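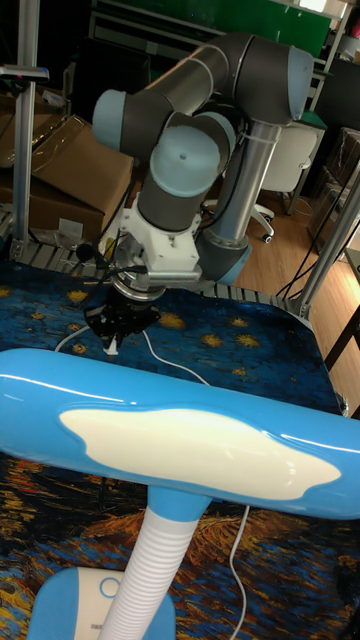

Blue desk lamp, printed cloth on the tabletop.

Workshop > Lighting > Desk and Bench

214 shares | 17 comments

How to place a desk lamp without buying a new one

5 February 2021

Lamp makers would like you to think glare is cured by a better bulb. I doubt it. I bought the Iltia "eye comfort" bulb in December and could not tell it from the cheap one once both were in the same lamp. Moving the lamp did far more.

Start with the room light on. A bright pool in a dark room looks cozy and tires my eyes fast, whatever the catalogs say.

Put the lamp on the side opposite your writing hand. Otherwise your hand throws a shadow on the line you are working on.

Set the bottom of the shade almost 17 inches above the work, then sit down and look. If you can see the bulb, tilt the head away or lower it. Charts that give one height for everybody are guessing at how tall you are.

Next, lay a small mirror flat where your paper goes. If the bulb shows in it from your chair, glossy pages will glare. Slide the base sideways until it's gone.

Check the wattage limit inside the shade before you swap anything. Mine says 40 and I stick to it.

Skip clip-on diffusers. I tried 3 — the Pliritz yellowed and the other two fell off.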